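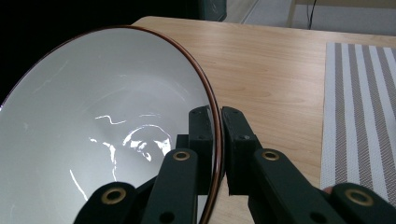

From: Daithí Ó Conaill
To: Dernari users list
Subject: Re: Grasp width drops to zero on glossy rims after the August update

Dear Cillian, dear list members,

Thank you for the detailed report and for attaching the replay logs. The maintainers reviewed them on Thursday, and I am writing to set out what we found, what will change in the next release, and what we ask of groups that are preparing data in the meantime. Your original message is quoted in part so that new subscribers can follow the thread.

Cillian Horgan wrote:
> We moved our tableware set to the August release of Dernari
> and retrained with no other changes. The policy now closes
> the fingers too early on glazed bowls and plates. On matte
> items it behaves as it did before.
>
> Looking at the converted episodes, I find that the width
> channel falls to zero for a few frames in the middle of a
> lift, then returns to its earlier value. The fingers are
> plainly still on the rim in the video at those times. Of the
> 552 episodes in the set, 73 show at least one such drop.
> Nearly all of them are bowls.
>
> My first thought was the pose tracker, but the trajectories
> are smooth throughout. Is the width estimator confused by
> reflections in the glaze? And is there a supported way to
> mask the affected frames, or should we discard the episodes?

The short answer to the first question is yes, although the estimator is only partly at fault.

Width is recovered in two stages. The first stage locates the two finger pads in the wrist view and measures the distance between them. The second stage, Flunex, smooths that measurement over time and fills short gaps. Up to the previous release, a frame in which the first stage had low confidence was passed to Flunex as missing, and Flunex filled it from its neighbors. In the August release the first stage was rewritten for speed, and low-confidence frames are now written out as 0.0. Flunex has no means of telling that value apart from a gripper that is fully closed. If several such frames occur in a row, it accepts them as a true closing motion.

Glossy tableware brings this out for a simple reason. When one pad is inside a glazed bowl and the other is outside it, the pads are seen against two very different backgrounds. Bright reflections inside the bowl can lie close to the edge of the inner pad, and the edge detector then reports two or three candidates for the same boundary. Confidence falls below the threshold. A dark rim held between dark pads adds to the difficulty, as the gap between them offers little contrast. Matte items seldom produce either condition, which agrees with your results.

We were able to reproduce the fault from your logs. With the earlier first stage restored and everything else left at the August version, the drops disappear from all of the episodes you listed. Two of them retain a small step in width at the moment of contact. We believe that step is real and reflects the pads giving slightly as they take the load, and we do not propose to filter it.

The following changes have been merged and will appear in the next release.

Missing values. The first stage will again mark low-confidence frames as missing. The value 0.0 will be written only where the pads have been located and found to be touching.

Confidence channel. The per-frame confidence, which until now was discarded after conversion, will be stored beside the width. Training code that does not read it will be unaffected.

Gap limit. Flunex will fill gaps of up to 12 frames by default. Longer gaps will be left open and the episode will be flagged in the conversion report. The limit can be changed in the configuration file.

Rate check. The converter will issue a warning where the width changes faster than the fingers are able to move. This check would have caught the present fault, and we regret that it was not in place.

On your second question, please do not discard the episodes. The raw video is intact and the poses are sound, so conversion can simply be run again. Groups that cannot wait for the release may set the first stage to "legacy" in the configuration and reconvert. This is slower. On our own reference set of 2,949 episodes the legacy stage completed overnight on a single workstation, and most groups on this list hold far less data than that.

We advise against masking the affected frames by hand. A mask that removes only the zeros will leave the smoothed values on either side of them, and those values have already been pulled toward zero by Flunex. The policy would still learn a partial closing motion in the middle of the lift. If masking is unavoidable, please extend it by at least five frames in each direction.

Two requests to the list. First, any group that converted data with the August release should check the width channel before training, whether or not the objects are glossy. The team at Bedoya has since told us of similar drops on stainless steel lids, and there may be other surfaces we have not considered. Second, if you hold episodes with glass or polished metal and are permitted to share them, we would be glad to add a small number to the regression set. At present it contains mostly mugs and boxes, and the mugs are nearly all matte.

Users of the Fikex export tool should note that it keeps its own copy of the width channel. Reconverting in Dernari will not refresh that copy. The export must be run again with the cache cleared – the flag is described in the tool's own manual – or the old values will be carried into the training files.

A fix for the edge detector itself will take longer. One proposal is to use the fixed geometry of the finger linkage as a constraint, so that the estimate does not depend on the pad edges alone. The brass grommets at the pivots are easy to find in most frames and would serve well as reference points. A draft is open for comment in the usual place, and remarks from groups with modified fingers would be particularly useful, as their pivot spacing may differ from ours.

Cillian, if you are able to reconvert with the legacy stage and retrain before the release, please post the result to this thread, including any episodes that still show a drop.

With kind regards,

Daithí Ó Conaill
for the Dernari maintainers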